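# Forrar a mesa com papel: vale mesmo a pena?

Andei meses a ler que a solução para uma mesa de trabalho sempre riscada era um rolo de papel branco. Corta-se um pedaço, estende-se ao comprido, trabalha-se em cima e no fim deita-se fora. Toda a gente parecia encantada. Eu desconfio de coisas que encantam toda a gente, mas a minha mesa é de madeira clara e já tinha marcas que preferia não ter, de modo que lá cedi em junho.

O primeiro rolo foi da Rimlow. Trazia 30 metros e uma etiqueta a prometer papel "que não enrola". Enrola. Passei a primeira noite com um livro em cada ponta, e mesmo assim o canto de trás levantava sempre que eu pousava o braço. O segundo, da Trodton, é mais pesado e assenta melhor, só que vem em folhas curtas e é preciso juntar duas topo a topo para fazer o comprimento. Fica uma emenda a meio. Quem desenha com lápis macio vai dar por ela, garanto.

A Fitriani Saragih, que me emprestou o segundo maço, jura que a emenda desaparece se passarmos a unha por cima. Passei a unha, passei uma régua, passei o fundo de uma chávena. Continua lá – menos, mas continua.

Depois há a questão da sujidade. O argumento de venda é que o branco deixa ver tudo: aparas, pó, aquele parafuso minúsculo que de outro modo ia parar à carpete. É verdade. Também deixa ver cada dedada e cada pinta, e ao fim de pouco tempo uma pessoa começa a achar que a folha está velha quando ainda tem muito para dar. Suspeito que quem vende papel sabe disto muito bem.

Quanto ao resto da mesa, arrumei-a em função do papel: faixa ao centro, tudo o que tem peso para os lados. Os cabos continuam a ser o meu desgosto. Comprei umas presilhas da Tekesum, 13 numa embalagem (quem é que decide que são 13?), e metade descolou com o calor.

Por agora fico com as folhas, sem grande entusiasmo. A mesa não ganhou riscos novos e já não ando de joelhos à procura de peças. O Mal-soon Wang diz que um tapete de corte resolvia tudo por mais uns trocos, e talvez tenha razão, mas vi o preço de um com este comprimento e fechei a página.

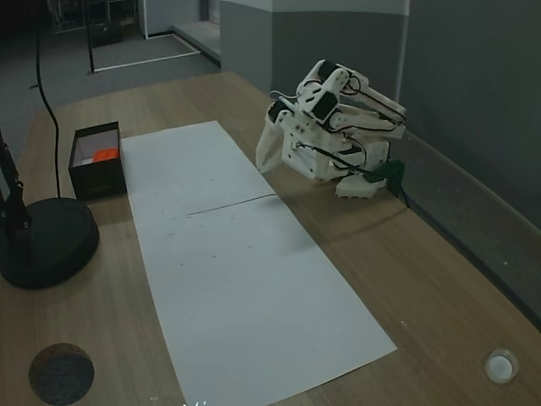

De quanto em quanto tempo se deve trocar o papel?

Quando a sujidade começar a passar para o trabalho. Umas pintas soltas não justificam uma folha nova; se for só pó, sacode-se e volta a estender-se.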